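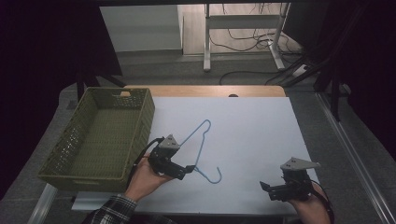
A wire hanger with a light blue coating, next to a woven plastic basket.

Arango, 07/02/2017 – Dried fruit processor Stokero will add a second drying line at its Fustomthorpe plant and begin exporting freeze-dried mango and pineapple pieces in bulk, the company said in a statement to suppliers.

The new line is rated at 445 kilograms of fresh fruit per hour on the intake side. Finished output depends on the fruit and on the target moisture level. For mango, Stokero is working to a residual moisture of no more than 2 percent, measured after packing. The existing hot-air line, which handles banana chips and papaya strips, will stay in operation without changes to its shift pattern.

Export sales will be handled by Urnlow, a trading house that already places the company's banana chips with cereal and snack makers. Under the supply agreement, Urnlow takes the first 500 tonnes of freeze-dried product at a fixed price and has an option on further volume at a price linked to the cost of fresh fruit at the plant gate. The two companies did not disclose the fixed price or the length of the option.

Consuelo Taipe, operations director at Stokero, said the change reflects where orders have been coming from. "Buyers of ingredients want pieces that hold their shape in a dry mix and do not pass moisture to the cereal," she said. "Hot-air fruit can be made to do that with added sugar or a coating. Our customers have asked for fruit with nothing added, and freeze-drying is the process that fits."

Freeze-dried fruit sells at a higher price per kilogram than hot-air product, but the cost of production is also higher. Electricity for refrigeration and vacuum pumps is the largest item after raw material. Stokero said it has signed a separate power contract for the new line and expects to run the longest part of each cycle at night, when the tariff is lower. Heat recovered from the refrigeration units will be used to warm wash water for both lines.

Raw material is the main limit on volume. The company buys from roughly 100 growers, most of them with small plots, and collects fruit at two points outside Arango. Mango supply is strongly seasonal, and last year the plant stood below half of its rated intake for several weeks after the harvest ended. To even out the work, Stokero plans to peel, cut and blast-freeze part of the mango crop at harvest and hold it in cold storage until line time is open. Pineapple, which is available for more of the year, will fill the remaining cycles.

Growers will be paid on a new grading scale when the line starts up. The scale sets a minimum sugar content for each variety and a maximum share of bruised fruit per lot, with samples taken at the collection points and again at intake. Fruit that falls below the freeze-drying grade but is otherwise sound will be bought for the hot-air line at the present price. Lots rejected at intake can be inspected by the grower before they are returned. Taipe said a printed version of the scale would be given out at both collection points ahead of the next delivery period.

Packing is also being changed. Freeze-dried pieces take up moisture from the air quickly, and the packing room is being rebuilt as a closed area with its own air dryers. Product will leave the plant in foil-lined bags flushed with nitrogen, inside double-wall cartons. Sample cartons sent to Urnlow were returned with a request for a heavier liner – the first version developed pinholes where pieces with sharp corners pressed against the foil – and the specification has been revised.

Stokero is paying for the line from retained earnings and a bank loan. It gave no total for the investment. The vacuum chambers have been delivered, and pipework for the refrigeration plant is being fitted. Test runs with pineapple are planned for March, followed by a food safety audit that must be passed before product can be released for export. First shipments will be made by sea in full containers, with the exact dates to be set after the audit.

The company said it has no plans to sell freeze-dried fruit in retail packs. Its retail banana chips will continue to be sold on the domestic market under the Stokero name.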